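Notizen zum Vortrag »Muster an der Wand«
I-seul Ryu, 10. Dez. 2020

Folie 1: Begrüßung
Kurz vorstellen, dann gleich einsteigen. Der Vortrag dauert 40 Minuten, Fragen bitte am Schluss. Wer Tapetenreste mitgebracht hat, legt sie in der Pause auf den Tisch am Fenster.

Folie 2: Warum Tapeten der siebziger Jahre?
Die Muster kommen zurück, aber meistens als Nachdruck. Wer ein Haus aus der Zeit kauft, findet die Originale hinter Schränken und unter Raufaser. Vor dem Abreißen ansehen, fotografieren, ein Stück aufheben. In der Siedlung Jisden haben wir in 14 Wohnungen nachgesehen, in neun davon war mindestens eine alte Schicht erhalten.

Folie 3: Wie die Muster gebaut sind
Den Begriff Rapport erklären. Große Rapporte sehen an einer breiten Wand ruhig aus und in einem schmalen Flur unruhig. Bei Konturlinien, die sich umeinander legen wie Höhenlinien auf einer Wanderkarte, sieht man den Stoß zwischen zwei Bahnen sofort. Das Auge folgt der Linie und bleibt am Versatz hängen. Deshalb mehr Verschnitt einrechnen als bei Streifen.

Folie 4: Farbe
Orange war selten allein. Es stand neben Braun, Creme oder einem trüben Grün. Zum Vergleich die zwei Andrucke von Illasel herumgeben, bitte nur am Rand anfassen. Der linke lag jahrelang im Licht, der rechte in einer Mappe.
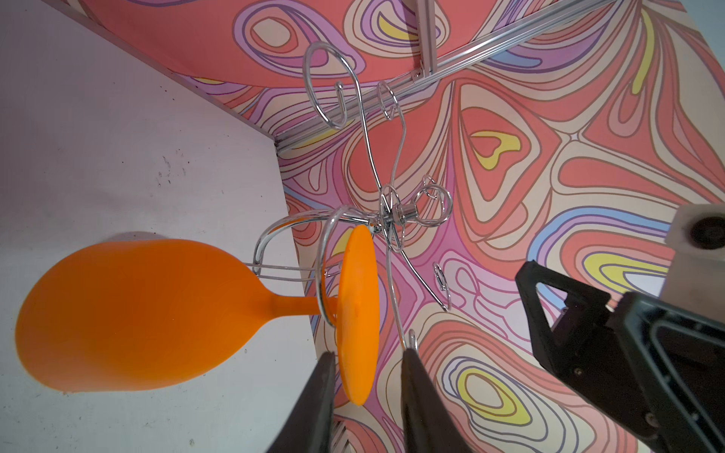

Folie 5: Möbel und Kleinteile vor dem Muster
Einfarbige Flächen vertragen sich mit fast jedem Dekor. Glänzendes Metall nimmt die Farben der Umgebung auf und macht die Sache lebhafter. Gemusterte Vorhänge vor gemusterter Wand gab es natürlich auch, das ist Geschmackssache. Hier nicht zu lange bleiben, die Diskussion kommt sonst zu früh.

Folie 6: Alte Schichten freilegen
Reihenfolge langsam vorlesen, es schreiben immer Leute mit. Erst an einer verdeckten Stelle probieren. Wasser sparsam auftragen, warten, dann mit dem breiten Spachtel flach ansetzen. Vinyltapeten vorher nicht perforieren, wenn die Schicht darunter erhalten bleiben soll. Steckdosen vom Strom nehmen. Fundstücke zwischen Löschpapier trocknen und auf der Rückseite mit Bleistift beschriften: Raum, Wand, Datum.

Folie 7: Kosten
Beispiel Haus Tan, Wohnzimmer: Material 400 Euro, Arbeit selbst gemacht. Die Nachdrucke kamen von Runbridge, Lieferung im Dezember. Falls nach dem Kleister gefragt wird: Herstellerangabe auf der Rolle beachten, Vliestapeten werden anders geklebt als Papiertapeten.

Folie 8: Fragen
Mikrofon weitergeben. Bei Fragen zu Schimmel auf eine Fachfirma verweisen, dazu kann ich nichts Verlässliches sagen. Andrucke vor dem Abbau wieder einsammeln.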